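Can a robot do the dishes yet?

bkwok
Plosbridge says their arm clears a dinner table in 4 minutes. Has anyone seen it do that outside their own video?

jngau
No. And I bet every dish in that video was the same shape. Try it in my sink.

Dimas_R
We had a Hovitz arm on loan at the shop for sorting parts. It made 263 picks before it needed help. I call that working.

bkwok
Parts in a tray aren't dishes, Dimas. Who set up the tray?

Dimas_R
I did. Took me 30 minutes. Fair point, but it ran all night after.

cempaka
I'd settle for stacking. Ribbed bowls, same shape, different colors, all right side up. If it can't nest those, I don't care about the rest.

jngau
It'll nest them if they're lined up first. By then I've put them in the cupboard myself.

cempaka
Mine are green, blue and red, and I'd want them stacked in any order.

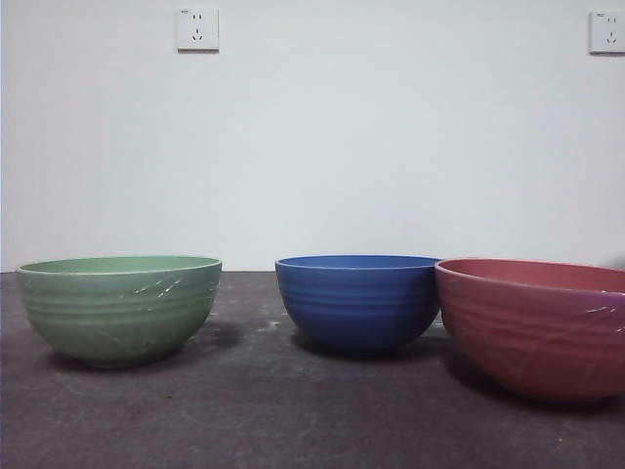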